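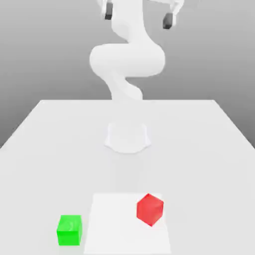
**Figure 1.** The Flellum workspace at low clutter: arm, mat, one red cube and one green cube.

### 4.2 Collecting the demonstrations

We taught Flellum everything by remote control. I'd have loved to guide a real arm around by the wrist (I did a lot of that in my old lab, and you get a feel for the joints that no screen gives you), but the setup in Figure 1 is simulated, so we drove it with Timum, our own handheld controller. Timum tracks the operator's hand and passes its movement on to the gripper. Squeeze the trigger and the fingers close, let go and they open. There's a clutch button under the thumb as well, so you can freeze the arm, move your hand back somewhere comfortable and carry on.

The two of us who did the demonstrating were Zoriana Dmytriv and me. Bayu Lubis wrote the logging code and refused to touch the controller until we'd finished, so that we'd have one person left who came to it fresh for the comparison in Section 5. We recorded 957 demonstrations in all, starting in February, and the set was frozen on 24th October. Anything recorded after that isn't used in this paper, even though some of the later ones are rather nice.

The task is a plain one. Pick up the named cube, put it down at the target spot on the mat, open the fingers and back away. The cubes can start on the mat or off it, as the green one does in Figure 1, and they can be turned to any angle. That last bit matters more than we'd expected! With a cube sitting square you can come straight down and close. With one turned like the red cube in the figure, you have to roll the wrist to line up the finger pads with a pair of opposite faces, and both of us were clumsy at this for weeks. Zoriana's habit was to roll first, high up, and then come down. Mine was to come down and roll at the last moment, which looks quick but knocks the cube if you misjudge it.

We argued a fair bit over whether to make everyone do it the same way. A tidy set of demonstrations is easier to learn from, and when we trained on a mixture of styles the early policies dithered above the cube, as if they couldn't decide whose approach to copy. In the end we kept both styles but gave the policy a short operator code as an extra input, so it could tell us apart. The dithering went away in most layouts, and I stopped being told off for my wrist.

Depth was our other headache. The arm, table and mat are all white or very nearly, and from a single fixed view it's hard to judge how far the gripper is above the surface. I leaned on the shadows a lot. Zoriana asked for a second view from the side, which Bayu added to the operator's screen, and after that she closed the fingers too early far less often. The policy never gets this side view. I do worry a little about that, because it means the operator is acting on something the learner can't see, and we come back to it in the discussion.

### 4.3 Cleaning and replay

Every demonstration was stored as a list of gripper poses and finger openings, together with the starting state of the simulator. We then replayed each one from its stored start. If the cube didn't end up within the target area on replay, we threw the demonstration out before it reached the count above. Most of the ones we lost had a grasp right on the edge of the cube, where a tiny difference in contact was enough to make it slip.

We also trimmed the pauses. People stop to think, or scratch their nose, or (in my case) talk to whoever has just come into the room, and a policy that copies those pauses will happily sit still for ever. We cut any stretch longer than 200 milliseconds in which neither the arm nor the fingers moved, except for the short wait just after the fingers close. We tried cutting that too, and the arm began lifting before it had a proper grip.

What we didn't do is smooth the paths. I was keen to, as my own recordings have a visible wobble on the way down, but Bayu compared smoothed and raw versions on a small subset and the raw ones gave a steadier policy near the cube. Our best guess is that the wobbles contain little corrections, and those are handy examples of how to get back on line after drifting off it. The raw paths are used in all the experiments that follow.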